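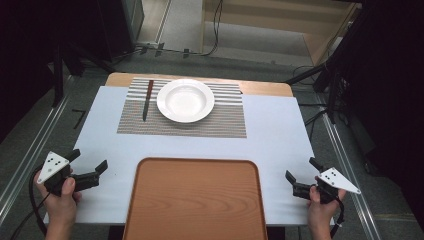 Table setting with the hand-held grippers. A tray, plate and knife are part of the standard set.

Tray room automation: where things are up to

Staff at the Virley and Brerance sites have been asking what the tray project means for rosters, so this item covers what has been decided and what has not.

The company has signed on with Majali to trial two robot arms in the tray room at Virley. The arms will lay out placemats, plates and cutlery on trays before they go to the hot line. They will not plate food, load trolleys or go onto the floors. Brerance is not part of the trial and no date has been set for it.

Before the arms can do any of this they need to be shown how, and that work has been going on since January. Catering staff pick up a gripper in each hand and set or clear a place using the grippers in place of their fingers. The movements are recorded and Majali's software, Zumska, learns from them. Most runs are short. A person might move a tray into position, put down a plate, straighten a knife and then clear it all away and start again with the pieces in different spots.

Samira Khoury, who supervises the Virley tray room, has put 10 of her staff through the sessions so far. She said the first hour is awkward for everyone.

"You want to just grab the plate with your hand. With the grippers you have to think about which edge you're going for, and deep plates are harder than flat ones because of the rim. After a while you stop dropping the knives."

Sessions run for 30 minutes with a break after each one. That limit was brought in after several people reported sore wrists in the first fortnight, when sessions were running much longer. Anyone with a wrist, shoulder or back complaint can ask to be left off the list and does not need a medical certificate to do so. Time spent recording is paid at the normal rate, plus the training allowance.

What changes in the tray room

The early shift now starts with four people laying trays by hand. If the trial goes ahead as planned, two of those positions will move to the special diets bench, which has been short since last winter. The other two will stay with the arms to restock placemats and crockery, check each tray and fix the ones that are wrong. No position at Virley will be made redundant during the trial. Management has put that in writing and a copy is on the noticeboard outside the change rooms.

What happens after the trial is less clear. Ghada Atallah, the staff delegate at Virley, has asked for the same commitment to cover the following year and has not yet had an answer. She has also asked that the checking job be graded properly.

"If you're the one responsible for catching the mistakes, that's a different job from laying trays, and it should be paid as one," she said. "People here aren't against the machines. Laying trays at five in the morning is dull and it's hard on your neck. They want to know what they'll be doing instead and what it's worth."

The grading question goes to the next consultative meeting. Minutes will be posted in the usual place.

How it is going

In the last bench test, Majali's arms set 78 trays out of 96 with everything in the right spot. Most of the misses were knives, either left at an angle or put down on the wrong side of the plate. The target for moving into the tray room is higher than that, and Ms Khoury said she would not sign off on a start until it is met over a full week. More recording sessions have been added for cutlery.

Recordings and privacy

Several people asked what is kept. The recordings cover the table, the items on it and the hands of the person working. Names are not attached to the files. Managers do not get individual results, and speed in a session cannot be used in a performance review. If you have done a session and want your recordings removed, tell Ms Khoury and she will pass the request to Majali.

Putting your name down

The list for the next round is in the Virley tray room office. Brerance staff are welcome to take part and travel between sites will be paid. Names are needed by 06/09/2019. Wear closed shoes and leave rings and watches in your locker.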